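Workshop Tips: Trying Out a Two-Arm Robot on the Screen First

Posted 12 January 2021

We have been building a two-arm helper robot, Vustis, at the shared workshop in Prosser since November. The arms are the expensive part, so most of the work so far has been done in a rendered room on the shop computer. These are the things that saved us time, in no special order. They should suit anyone building a robot at home that will have to work near furniture.

Measure the real room before you draw anything

Use a steel tape and write the numbers on paper. Do the cabinets first, then the floor, then the loose things. Measure doors closed, then open them as far as they go and measure again to the outer corner. A door that looks harmless when shut can sweep right through the space where you wanted to park the robot.

Work in one unit. We started with inches for the furniture and millimeters for the robot, and one of our shelves came in more than 25 times too big. Everything is in millimeters now, including the shopping list.

Look at the gripper by itself

Put a view at the base of each gripper, looking out along the fingers. It's a plain view and you will use it more than any other. Open the fingers all the way and check that both move and that the gap is what the drawing says it should be. Ours is 113 mm on paper. On the first try one finger stayed put and the other did all the traveling, which was a sign error in a single line.

Turn the wrist through its full range and watch what goes past. Paned woodwork is good for this. The straight bars make it easy to see how far the wrist is tilted, where a bare wall gives you nothing to judge by.
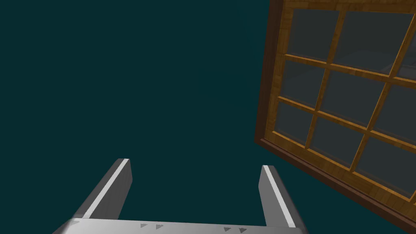

Give glass its own settings

Glass causes trouble twice, once for the picture and once for the contact check. For the picture, make the panes gray and partly see-through. Fully clear panes look nice but you lose track of where the door is. For the contact check, treat the whole door as one solid slab. We had every pane and every bar as a separate shape, 494 of them in all, and the program slowed to a crawl. One slab per door fixed it.

If you do need the bars (say, for practicing with a handle that mounts on one), put in just the bar you need.

Keep small objects few at first

A handful of items is enough to start. Pick things with different shapes: something flat, something round, something with a rim. Give each one a weight off the kitchen scale. Leave the weights at zero and they'll drift off the shelf or jump when touched.

Add more once the arms can reach every shelf without bumping anything. Save a copy of the room before each round of additions. Name the copies by date and not "final."

Check the view from the body

A gripper view won't show you what the shoulders and body are doing. Set one up on the body, low and tilted up, wide enough to take in both arms together. Then run through this list:

- Can you see both grippers at once with the arms raised?
- Does the body block the floor close in front? It will block some of it. Find out how much.
- Do the doors fit in the view when they stand open?
- Can you still tell wall from door in the dark parts of the room?

The last one matters more than we thought. Our walls are teal, and on the shaded side they go so dark that an arm can only be made out by its white parts. If your arms are all black, add a second light or change the wall. Don't brighten the whole picture, as that washes out the glass.

A steep view also bends your sense of distance. Tall doors seem to lean in toward each other, and an arm that is farther off looks like a smaller part altogether. Read distances from the program's numbers and use the view to check that nothing is in the way.
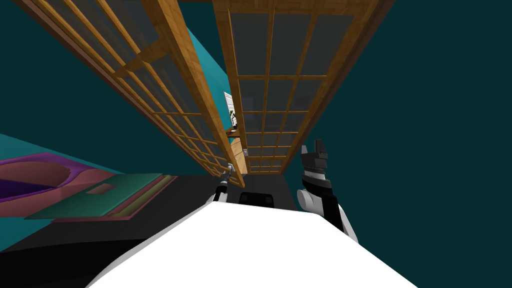 Body view, tilted up: glass doors above, left and right grippers raised.

Slow everything down

Run the first tests at a quarter speed. Motors in a program will happily stop dead from full speed and the real ones won't. Set the speed limits from the motor sheet, then take 32 percent off for a safety margin. We picked that number after testing one motor on the bench with a bag of sand on the end of a stick, and it has held up since.

Move one arm at a time until both behave. When you start moving them together, add a keep-out zone down the middle and let only one arm enter it.

Keep a log

A text file is fine. Put down what you changed, what you tried and how it ended. We are at 2,059 runs, and without the log we would have repeated a good share of them. Karnis, the small script we wrote to start runs overnight, adds a line by itself each time, but the useful notes are the ones typed by hand. "Left wrist hits door, lower corner" is worth more than a page of numbers.

Write down the failures in the same words each time, so a search will find them.

When to buy parts

Hold off until the same task has worked in the program on several different days, with things moved a little each time. Shift a shelf by the width of a finger. Turn a box so it sits crooked. If the arm only works when everything is exactly where it was yesterday, it isn't ready for a real room.

Then buy one arm. Mount it on the bench, clamp the base with real clamps and put the stop button where you can reach it without leaning over the arm. Run the same slow tests again. Expect the cables to be a problem, as they aren't in the program at all - leave a loose loop at each joint and tie it off only after the joint has gone through its full travel.

Odds and ends

Mark arrows on the real gripper base to match the ones on the model, if yours has any. It is easy to bolt a gripper on backward.

Lock the wheels in the program too. An unlocked base creeps when the arms reach out.

Save your camera settings in a separate file. We lost ours twice.

If the shop computer is shared, put a note on the screen before an overnight run. Somebody will need to print something.

The cabinet drawings and the list of door measurements are in the Ildale folder on the shop drive. Copy them, don't edit them in place.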